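Framing and Matting > Beginners > How wide is too wide for a mat?

matboard_molly
Posted August 1, 2019
I've caught the framing bug and I need opinions! I have a stack of small prints from a library sale (portraits mostly, a few harbor views) and I've started cutting my own mats instead of paying for them. First two came out with overcuts in every corner. The third one was nearly clean and I walked around the house showing it to people.

My question is width. My sister says two inches all around and stop there. I keep wanting more. With a loose, streaky sort of painting I feel like the eye needs a big quiet area before it hits the frame.

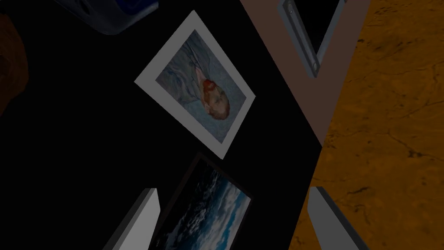
Wide pale mat around a portrait, on matte black.

So who's right, me or my sister? The frames I'm looking at are the Londero slim ones, black or natural.

harborlight_jo
Team wide. I went to four inches on a postcard-size etching and it's the best thing in my hallway. People stop and lean in to look at it, which they never did when it had a skinny little border.

old_rabbet
I'll be the grump. Wide mats are a fashion, and plenty of prints look lost in them. Two and a half inches is fine for most things under 12 inches on the long side. Past that you're paying for glass to cover cardboard. Also, please weight the bottom. A half inch extra at the bottom does more for a picture than two extra inches everywhere.

matboard_molly
Ooh, I didn't know about bottom weighting. Is it supposed to be noticeable?

old_rabbet
No. If a visitor notices, you overdid it.

divina_s
Divina Saludo here, I run the Saturday framing table at our community arts room. I love this question because you can settle it at home for free! What I have people do:

1. Cut four L-shaped strips out of plain white paper, one pair narrow and one pair very wide.

2. Lay the print flat and slide the Ls around it. Walk away, make coffee, come back. First impression counts for a lot.

3. Do it again on top of the color you're going to hang it on. A cream mat that looked great on the kitchen counter can turn yellow next to gray paint, and anything rusty or ochre nearby will push a white mat toward blue. I keep a few scrap surfaces just for this, the blotchier the better.
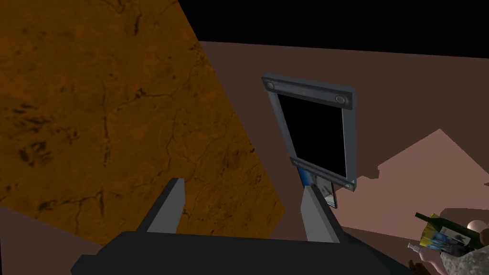 4. Pick the width, write it down, then add your bottom weight. Measure the frame opening last and measure it twice.

5. Cut the mat face down with a fresh blade. I change mine every 10 mats and I'd change it sooner if I weren't cheap.

harborlight_jo
Step 3 is so good. I had a white mat on a terracotta wall that looked like a hospital form. Swapped it for a warm ivory and it settled right in.

old_rabbet
I don't agree with the coffee part. First impressions are how you end up with four-inch mats on postcards. Leave the strips out for a week.

harborlight_jo
I feel seen and I'm keeping my postcard.

cm_malabanan
Cherry Mae Malabanan, long-time lurker. Nobody has mentioned cost yet. A full sheet of the Pētersons cotton board is lovely and it hurts. If you cut wide mats out of full sheets, save the fallout from the middle, since it makes mats for smaller prints. I got a whole row of seed-packet pictures out of one sheet last March, and I've got a drawer of leftovers I'm very proud of.

matboard_molly
A drawer! I have a pizza box. OK, next problem, what do you all cut on? I've been using the floor and my knees are filing a complaint.

divina_s

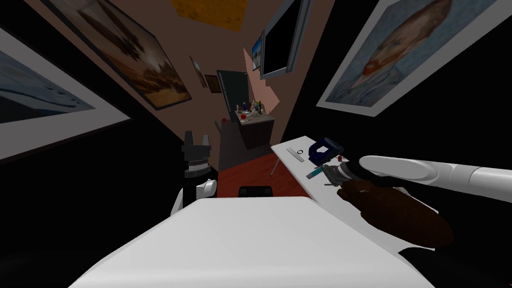 Cutting height matters more than any gadget you can buy. You want your hips against the edge and your elbow free to travel the whole length of the bevel in one pull, and for most of us the floor and the coffee table are both out. Color is worth thinking about too. With white tabletops like those two, a white mat board just melts into the surface and you can't see where your corner is, so put a dark cutting mat underneath. I do like a second table set at an angle to the first, though! You can turn from cutting to assembly without carrying glass across the room.

old_rabbet
Agreed on height. Disagree on the dark mat. Get a slip sheet of scrap board, replace it when it's chewed up, and light the work from the side so you can see the bevel. I've used the same Zosivow straightedge on scrap for 40 years and never owned a fancy mat.

cm_malabanan
Scrap sheet gets my vote as well, though I make mine from the ugly colors. Somebody gave me 50 offcuts of salmon pink.

matboard_molly
Update for everyone! I did the paper Ls, left them out overnight (sorry, rabbet, I couldn't make it a week) and went with three and a half inches, bottom weighted to four. My sister looked at it for a long time and asked if I'd do one for her. She wants two inches.

old_rabbet
Good. Do hers first, it'll use less board.

harborlight_jo
Post it when it's on the wall! And does anyone know whether the Jarnton hangers hold in plaster? Mine keep creeping down.

divina_s
They've been fine for me with small frames. For anything with glass over 12 inches I use two hooks, set a few inches apart. It stays level that way too.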